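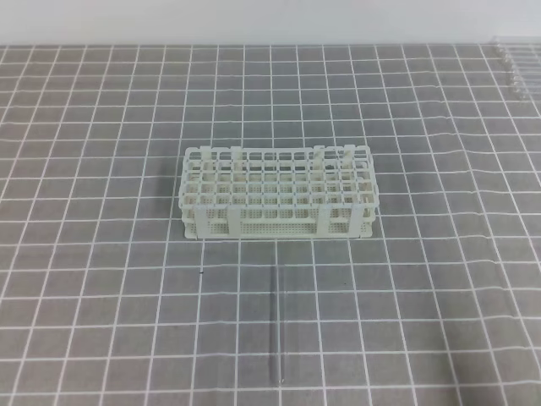

Selon Baiba, je téléopère trop vite et le modèle n'apprendra que mes à-coups. Bon, elle n'a pas tort ! J'ai relu mes courbes de ce matin, côté poignet ça tremble pas mal.

14 février 2022, manip Kurker, tube vers portoir

Repris à zéro avec le tube couché devant le portoir vide, l'ouverture côté portoir. 25 démos au programme, toujours le même geste : saisir, redresser, viser un trou, lâcher. Gain du maître descendu d'un cran (merci Baiba), et là je sens enfin ce que je fais, surtout au moment de redresser. Le verre transparent sur le tapis gris, par contre, quelle plaie à l'écran, je me repère au fond arrondi et aux lignes blanches du quadrillage.

Enikő voudrait 3 démos guidées à la main pour comparer avec la téléop. Je veux bien, mais il faut d'abord refaire la compensation de gravité, le bras Temeck pique du nez dès qu'on le lâche.

À faire : tapis à retendre à droite, il gondole. Passer l'enregistrement à 200 Hz. Demander à Enikő où est passée la deuxième pédale.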